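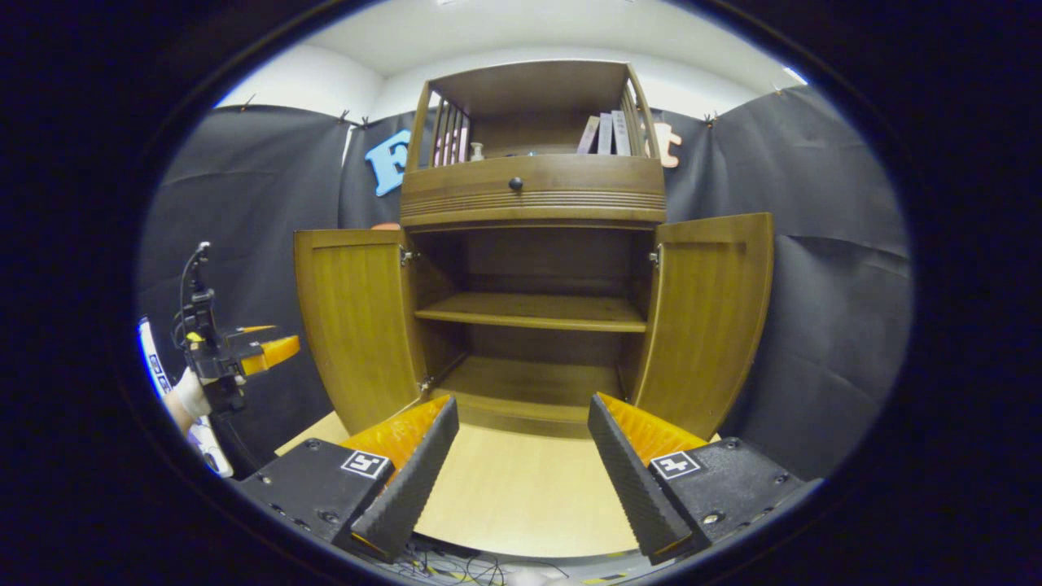
Foto: Amerley Essien

Startseite > Studium > Projektberichte > Ästhetik und Kunsttheorie

Juli, von Mehrangiz Kazemi

Wie lang darf ein Wandtext sein? Bericht zum Semesterprojekt

Am Anfang stand ein Streit über ein einziges Wort. In der Städtischen Galerie Tumdale hängt ein dunkelgraues Bild der Malerin Opoku, und daneben steht auf einem Schild, das Werk »verhandle« die Grenze zwischen Sehen und Wissen. Amerley fand das einleuchtend. Ich wollte wissen, wer da mit wem verhandelt und ob es schon ein Ergebnis gibt. Unsere Dozentin hörte sich das eine halbe Sitzung lang an und schlug dann vor, wir sollten ein Projekt daraus machen. So bekommt man im vierten Semester Ruhe in einen Kurs.

Die Frage lautete zunächst: Verändert ein Wandtext das Urteil über ein abstraktes Bild? Das ist natürlich viel zu groß, und die Antwort lautet vermutlich Ja. Wir haben sie deshalb verkleinert, bis sie in ein Semester passte: Schauen Menschen ein Bild länger an, wenn der Text daneben kürzer ist?

Die Galerie erlaubte uns, an einem Freitag in Saal 3 die Beschriftung von Opokus Bild auszutauschen. Vormittags hing dort der Originaltext, mittags eine gekürzte Fassung, nachmittags nur noch Name, Titel und Technik. Der Originaltext hat 2000 Zeichen, Leerzeichen eingeschlossen, und davon handeln die ersten 600 vom Lebenslauf der Künstlerin. Das Bild selbst kommt im letzten Absatz vor, als »Fläche«.

Die gekürzte Fassung hat uns mehr Zeit gekostet als alles andere. Amerley schrieb einen Entwurf, ich strich die Adjektive, sie setzte zwei davon wieder ein. Über »still« haben wir einen ganzen Nachmittag lang geredet. Ich halte ein Bild grundsätzlich für still, sie nicht. Am Ende blieb das Wort drin, weil der Copyshop um sechs schloss.

Beobachtet haben wir von der Bank in der Saalmitte aus, mit Klemmbrett und Stoppuhr. Nach 100 Besuchern haben wir aufgehört. Methodisch lässt sich dagegen einiges sagen, und im Kolloquium wurde es auch gesagt. Vormittags kommen andere Leute als nachmittags. Wer zwei Studentinnen mit Stoppuhr bemerkt, betrachtet Kunst plötzlich mit sehr ernstem Gesicht. Ein Herr blieb so lange stehen, dass wir ihn aus der Auswertung nehmen mussten – er wartete auf seine Frau.

Das Ergebnis fiel anders aus, als ich gehofft hatte. Vor dem langen Text standen die Leute am längsten, lasen aber fast die ganze Zeit. Vor dem kurzen Text verteilte sich der Blick gleichmäßiger. Ganz ohne Erläuterung gingen die meisten nach wenigen Sekunden weiter, manche suchten vorher noch die Wand ab, ob irgendwo ein Schild heruntergefallen war. Meine These, das Bild brauche keine Hilfe, habe ich danach etwas leiser vertreten.

In der Auswertung stützen wir uns auf Zodholm, der im Seminar als schwierig galt und es auch ist. Brauchbar war seine Unterscheidung zwischen einem Text, der auf das Werk zeigt, und einem, der sich davorstellt. Wo genau die Grenze verläuft, sagt er auf den folgenden Seiten mehrmals, jedes Mal an anderer Stelle. Wir haben uns für die erste entschieden. Die Tabellen haben wir mit Vuvex erstellt, das unsere Umlaute verschluckte. Im Anhang ist daher von »Gemlden« die Rede.

Offen bleibt, ob es beim Betrachten überhaupt auf die Dauer ankommt. Amerley meint, man könne ein Bild in drei Sekunden begreifen und in einer Stunde verfehlen. Das klingt gut, lässt sich aber mit einer Stoppuhr schlecht prüfen. Für eine Fortsetzung würden wir die Leute am Ausgang befragen, auch wenn sie dann vermutlich den Wandtext zitieren.

Die Galerie hat unsere gekürzte Fassung freundlich geprüft und am Samstag wieder das Original aufgehängt.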